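Pridmont pulls grip update 6 after dropped-bottle fault, fix going out in March

PRAVIA. Hi, everyone. I'm Hrefna Zoëga, I run the hand and arm team at Pridmont, and I asked if I could write this one myself (our press office said yes, a little nervously). We shipped a bad update to our kitchen arms, and I'd like to walk you through it.

Grip update 6 went out to 238 arms. Its job was to make the fingers gentler on soft things like pears and tomatoes, and it did that fine! The trouble came with tall plastic bottles. If an arm lifted one and then stopped for a while, say to wait for a person to step out of the way, the hand would slowly ease off. The software read the plastic giving a little as a sign it was squeezing too hard, so it backed off, and then backed off again, until the bottle slid out.

We have 29 reports of drops. Most were water or cooking oil on the floor. One person at our test kitchen partner, Hedegaard, slipped on spilled oil and bruised a wrist. She's back at work, and we've apologized to her in person, but a wet floor next to a moving arm is a safety problem and we're treating it like one.

If you have one of our arms, please do this today: open the settings page, choose "Go back to update 5," and restart the arm. Until that's done, keep it away from bottles and anything made of glass. If something has already dropped, press the stop button before you go in to clean up.

So how did we miss it? Our lift test only held each item for a few seconds. Leif Ragnarsson on my team rebuilt the test in our simulator with much longer holds and had the fault showing up the same afternoon. We've since run some 2,026 simulated lifts with the repaired software, using all sorts of bottles and all sorts of awkward waits, and haven't had a slip. Igor Czerwiński is now repeating the long holds on real arms, and update 7 won't ship until he signs off.
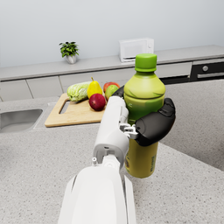 A bottle lift in the Pridmont simulator, with the bottle held clear of the counter. Credit: Pridmont

"I'd have liked to hear about the first drop a lot sooner," says Godfrey Kombo, who heads customer support. "Those reports now go straight to the hand team."

Zemeck, which sells our arms to cafés, is calling its customers directly. Everyone else will get a message on the arm's screen, and there's no charge for repairs or cleanup.

Press questions go to Kolbrún Steinarsdóttir in the Pridmont press office. If you own an arm and something seems off, call support and ask for the grip desk.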